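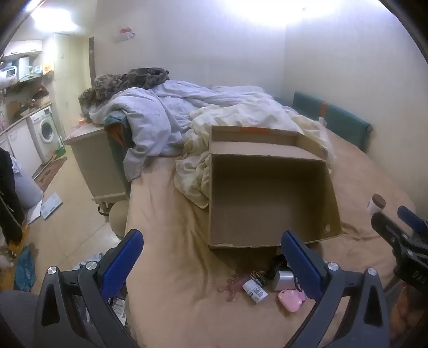

Medizinische Informatik II, Handout zur Sitzung 6
Bildgebung und Interoperabilität

Die Anbieter radiologischer Assistenzsoftware versprechen seit Jahren, dass ihre Systeme sich »nahtlos« in den Klinikbetrieb einfügen. Belegt ist das selten. Ein DICOM-Objekt transportiert Bilddaten und Metadaten, sagt aber wenig darüber, ob beides zusammenpasst. Man denke an einen offenen Pappkarton auf einem Bett, Klappen zurückgeschlagen, ein Streifen orangefarbenes Klebeband am Rand: Die Verpackung ist da, drin ist nichts. Mit leeren oder falsch belegten Pflichtfeldern verhält es sich ähnlich, und kein Empfangssystem merkt das von selbst.

Fallbeispiel Plarnska
Für den Testlauf am Klinikum Vullivberg wurden 2202 Thoraxaufnahmen übernommen. Der Hersteller Bemgate meldete eine fehlerfreie Übertragung. Gemeint war: Alle Dateien kamen an. Ob Seitenangabe und Aufnahmerichtung stimmten, hat der Bericht nicht geprüft. Efua Aryee hat diese Lücke im Juni im Kolloquium kritisiert, meines Erachtens zu milde.

Zu klären bis zur nächsten Sitzung:
- Was zählt der Bericht als »Fehler«?
- Wer hat die Referenzbefunde erstellt, und reichen 2 Befunder?
- Welche Metadaten gehen beim Export verloren?

Lektüre: Skript Fröhlich, Kapitel 2. Die Werbebroschüre von Bemgate gilt nicht als Quelle.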